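March, notebook 4, glue shelf side

Picking up from the hide glue mess. The Skenholm pot is back from the dead (thermostat cleaned with vinegar and a toothbrush, do not ask whose) and holds temperature again, so the glue line trials can continue where they stopped, at the embarrassing part.

Where we were: joints made with the old pearl glue were opening up along the edge after a week in the dry cupboard. Vittoria blamed the glue. I blamed the wood. The wood has not commented.

**Batch D, edge joints, maple to maple**

Planed the edges on the Druvley, took one more pass by hand, no sanding. Glue soaked overnight in cold water, one part to two by weight, warmed slowly until it ran off the brush in a string. The old instructions say "the consistency of cream" and I would like to know which cream. I've had cream you could stand a chisel in.

Clamped within a minute of brushing, or what I called a minute. Vittoria was holding the timer and has a different view. Room was cold first thing, so I warmed the boards on the radiator before gluing. I did not do this for batches A through C, and I suspect it explains a lot that I previously explained in other ways, at length, on pages 11 to 14. Leaving those pages in. Let future readers suffer too.

Results so far, loading the joint until something gives:

- D1: 651 pounds, broke in the wood, beautiful ugly splinters
- D2: 344 pounds, broke in the glue, shiny on both faces, starved
- D3: still in clamps, since I need those clamps for nothing else (lie)

D2 is the interesting one. Both faces had that glassy look you get when the glue has gelled before the boards meet. Same pot, same brush, same radiator. The difference is that I answered the door between brushing and clamping. It was a delivery for upstairs. It is always a delivery for upstairs.

Target is 800 and I picked that number for being round. If D3 gets there I'll claim it was derived from something.

**Liquid hide glue, for comparison**

Tried the Felleo bottle, the one with urea already in it. Nice long open time. Smells like a farm that has given up. Vittoria squeezed a line down a test piece and then went and had lunch, and it was still wet enough to slide around when she got back. For anything with a lot of parts to line up this is obviously the sane choice, and I am going to keep using the hot pot anyway.

One caution from the margin of her notes, copied here so it survives: check the date on the bottle. Put a drop between finger and thumb, and if it won't pull strings as it dries, throw it out. She tested ours and it strings. The bottle at the back of the shelf, behind the shellac, does not string and has been retired to sticking labels on jars.

**Pot temperature**

Dial says one thing, thermometer says another, second thermometer says a third. Went with the second thermometer as it cost more. Held at 140 F for most of the morning. Over lunch it crept up and formed a skin, so I added a splash of hot water and stirred it back in. Cooked glue gets weaker every time you do this. Marked the jar with a pencil line for each reheating. Three lines and it goes out, whatever I say at the time.

**Scraping squeeze-out**

Best done when it has gone to rubber. Too soon and you smear it into the grain, where it waits for the stain and then announces itself. Too late and it comes off in chips that take maple with them. Roughly 90 minutes was right for us in the cold room. The Umali scraper, the little curved one, gets into the corner better than anything else in the drawer. It needs a new burr. I have written "needs a new burr" in this notebook before and will now write it again with an underline.

__Needs a new burr.__
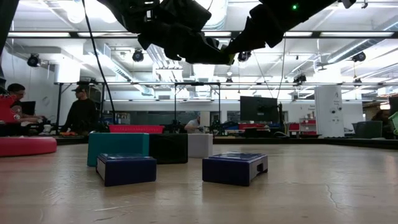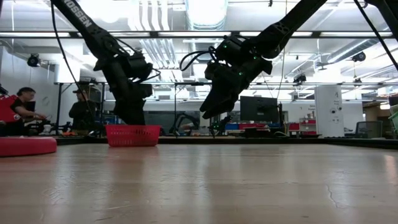 **Reversibility check**

Took one of the failed batch B joints apart on purpose this time. Damp cloth, warm iron, thin palette knife worked in from the end. It let go in one long lazy sigh and both faces cleaned up with hot water. This is the whole argument for putting up with the smell. Try it with the yellow stuff and you end up with a third, smaller board.

Left a faint gray mark on one edge where the knife sat too long on wet wood. Iron stain, my fault. Lemon juice took most of it. Next time use the plastic spatula, which lives in the kitchen drawer and which I have been told does not live in the workshop.

**To do**

- D3 out of clamps, rest it, then load it
- repeat D2 with the door locked
- run batch E with cold boards on purpose, same pot, so I can stop guessing about the radiator
- weigh out fresh granules for soaking, lid ON the jar, the mouse has opinions
- return spatula
- ask Vittoria for her timer numbers and try to take them well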